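Open Night at the Cerberg Observatory

I've wanted to get up to Cerberg for years, and in December I finally did it! The public gets in one evening a month, and you have to book way ahead (I got the last spot on the list, I think). The bus leaves Urnard at 6 and climbs forever. My ears popped twice.

First they walk you through the old dome, where the big telescope has a mirror 39 inches across. I had pictured somebody squinting into an eyepiece all night, but the astronomers mostly sit downstairs in sweaters, looking at screens. Our guide let us hear the dome turn. It groans like an old barn door and I loved it.

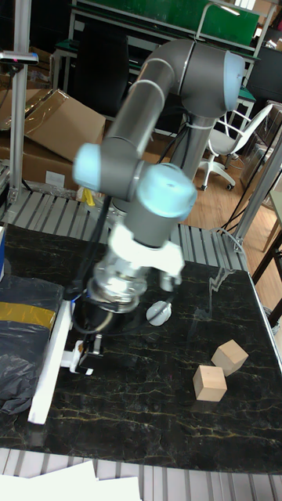
3 min read

After cocoa we went out on the terrace, where the club from Ateş had set up their own telescopes. I waited in line for Saturn, and when I got to the front I gasped out loud like a little kid. The rings are right there! Then a man with a green laser pointed out the Andromeda galaxy, a gray smudge that I would have taken for a bit of cloud. The light from it left more than two million years ago, and I stood there in borrowed mittens trying to get my head around that.

Later there was a talk in the Lultuvura room on how stars are born. It has 76 seats and around 100 people wanted in, so I sat on the steps. The speaker was great, though the heater was louder than she was for the first half.

Bring a hat, bring a red flashlight (they make you switch off white ones), and eat before you go. The snack bar was out of everything but crackers by nine. I've already put my name down for the spring.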